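Path Inspection Robots - Progress Report to the Fuvo Fund
July 20, 2018

Equipment planning for the Celtarstead waterfront path is on schedule. The trial unit began its runs in March and has now done 123 of them. We had budgeted for 400 by the end of the year and still expect to get there.

Two suppliers have quoted for the permanent unit. Gudeta offers a lower purchase price but charges separately for spare batteries. Itov includes two batteries and a charger, with a delivery time of 30 days. We have asked both to requote with the same service terms so the figures can be compared line by line.

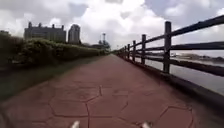
Should we lease or buy the second unit? Lease it for the first year, then decide once we know what the first one costs to maintain.

Spending to date is within the approved amount. The one line running over is freight - the trial unit went back to the supplier twice for wheel repairs, and we paid both ways. We've asked for the return trips to be credited.

Still to do before the next report:
Confirm storage with power near the path
Get an insurance quote for unattended runs
Settle the spare parts list, including tires and wheel hubs

No change to the grant total is requested at this stage.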